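**Freitag, November - Torwarthandschuhe, Haftung Innenhand**

Weiter mit dem Belag von Stuvier. Gestern nur trocken gezogen, heute die nassen Durchgänge. Citlali Xolalpa hat die Bälle vorbereitet, alle auf gleichen Druck, zwei davon schon ziemlich abgespielt.

Ablauf wie beim letzten Mal: Ball einspannen, Handfläche auflegen, 16 Sekunden halten, dann seitlich ziehen. Werte stehen in der Tabelle auf dem Laufwerk unter »Coltwood nass«. Ausreißer bei Durchgang 9, da saß die Klemme schief. Habe ihn stehen lassen und markiert, nicht gelöscht.

Was auffällt:

- Der dünne Schaum hält nass besser als erwartet, fällt aber nach dem ersten Waschen deutlich ab.
- Der dicke Schaum ist gleichmäßiger. Die Naht am Daumen drückt, das hatte der Ersatztorwart von Plumunthorpe auch schon bemängelt.
- Muster C löst sich am Handballen. Kleber prüfen.

Insgesamt 76 Züge bis zum Mittag, danach Pause, weil der Kraftaufnehmer driftete. Nullpunkt neu gesetzt, Kontrollgewicht passt wieder. Die letzten vier Züge vor der Pause würde ich nicht verwenden.

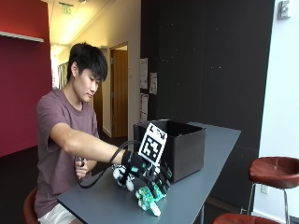 ## Abrieb

Scheibe läuft seit 8:40 Uhr. Bei 1.000 Umdrehungen kurz angehalten: Muster A und B kaum verändert, C an der Kante ausgefranst. Ziel bleibt 2.000, vorher lohnt kein Vergleich mit den Handschuhen aus der Vorsaison.

Mir ist noch nicht klar, ob Kunstrasen hier überhaupt richtig abgebildet wird. Das Schleifpapier ist gleichmäßiger als jeder Platz. Tsegaye hatte für die Hallenschuhe ein Stück echten Belag aufgeklebt - könnte man übernehmen, wenn wir noch Reste haben. Liegt vermutlich im unteren Regal bei den Schienbeinschonern.

## Offen

- Kleber Muster C, Datenblatt bei Stuvier anfordern
- Klemme: neue Gummieinlage, die alte ist hart
- Waschgang zwei und drei mit 30 Grad, ohne Weichspüler (steht jetzt auch auf dem Zettel an der Maschine)
- Plumunthorpe will zwei Paar in Größe 9 für das Training. Erst rausgeben, wenn die Daumennaht geändert ist.

Citlali stoppt die Scheibe heute um 17 Uhr und trägt den Stand ein.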